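4.2 Changes of account handler and client retention

The second question put to the client firms was whether they had been given a new account handler during the contract period, and if so how the change had been managed. Of the 1,594 client accounts in the sample, 315 had a change of handler. In most cases the former handler had left the agency or moved to another office. The remaining changes were made at the client's request, or because the agency had divided its accounts up again after taking on new business.

We sorted the 315 accounts by whether the client had met or spoken to the new handler before the old one stopped work on the account. In 166 of them there had been some form of joint contact, usually a telephone call with all three parties on the line. In the others the client was told by letter or email, or found out on ringing the usual number. The accounts held by Murnis are mostly those of small retailers and packers. 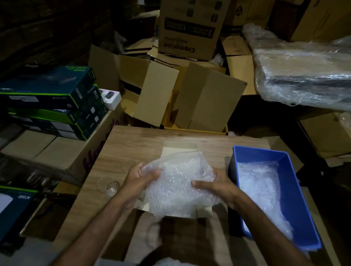
Clients who had joint contact were more likely to renew at the end of the term. They were also more likely to say that their new handler understood the business, even where the handler had been in post for only a few weeks. We are cautious about the size of this effect. Agencies tend to take more care over the accounts they most want to keep, and those may be the accounts that would have renewed anyway. Chambi raised the same objection to our pilot study, and we have not fully answered it.

The interviews give some idea of what clients minded. The most common complaint was having to explain the same things twice. One client of Triron, a wholesaler of kitchen goods, had spent most of a year agreeing how late deliveries should be reported and then found that none of it had been written down. "I liked the new chap well enough," she said, "but I was starting again from nothing." A client of Skikex made much the same point about invoices, which went back to the old layout as soon as the handler changed.

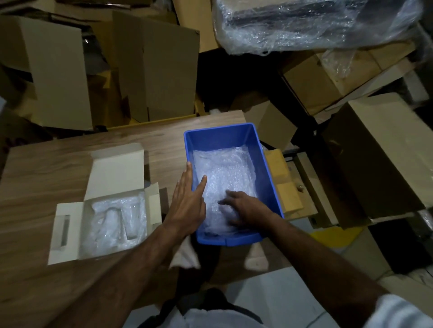
Figure 3. Hands at a table with bubble wrap and a blue tray.

Written handover notes were less help than we had expected. All the agencies except Gallagher had a standard form for the purpose, but the forms were filled in unevenly and several handlers told us they had not read the one they were given. Gallagher had no form at all. Its handlers sat together for a morning and went through the account from the beginning, and the client was rung in the afternoon. Stanciu, who coded these interviews, noted that Gallagher's clients seldom mentioned the change unless they were asked about it directly.

Age and length of service made little difference. Some clients said they had been doubtful about a much younger handler, but the doubt rarely lasted beyond the first meeting — and a meeting in person seems to have settled it sooner than telephone calls did. We did not ask handlers how they felt about taking over an account, and this is a gap in the study.

Finally, 7 accounts had more than one change of handler within the same term. These were left out of the comparison above, as it was not clear which change the client had in mind when answering. They are treated separately in section 4.3, along with the accounts that were moved from one office to another in December.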